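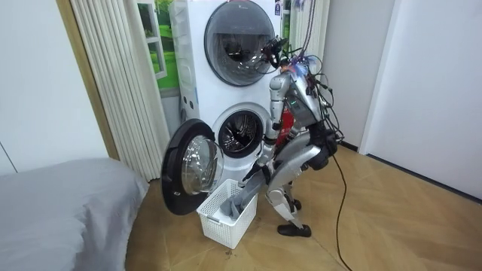 Figure 7. Reaching into the basket from a crouch, lower door fully open.

4.3 Basket and washer position

This section covers placing the basket for the Nonum laundry routine. Complete the joint zeroing in section 3 first. The steps are the same for the Esteban and Plerkisetti grippers.

1. Open the lower door until it stops. The routine does not push a half-open door out of the way.

2. Set the basket on the floor in front of the lower drum, between the open door and the robot's feet. Use a rigid plastic basket. Fabric hampers fold when the gripper presses on the rim.

3. Route the overhead cables behind the neck and leave enough slack for a full bend at the waist. Lay the floor cable out behind the rear foot.

CAUTION: Check the clearance between the head unit and the upper door before enabling the legs. In the crouch the head comes very close to it. Keep the upper door closed.

4. Load the Plultesano profile and run CROUCH at low speed. Keep one hand on the stop button.

5. Put one cloth in the basket and run REACH. If the gripper closes above the cloth, lower the reach height by 3 mm and repeat.

6. Save the offsets. They are lost at power-off if this step is skipped.

Note: Error 1814 during REACH means the hip motor has hit its current limit. Return to standing, wait around 4 minutes and move the basket closer to the feet – do not raise the limit.

Note: Smooth wood floors need the rubber soles. Wipe them before each session.

Section revised June 2018. Offsets saved with earlier firmware must be entered again.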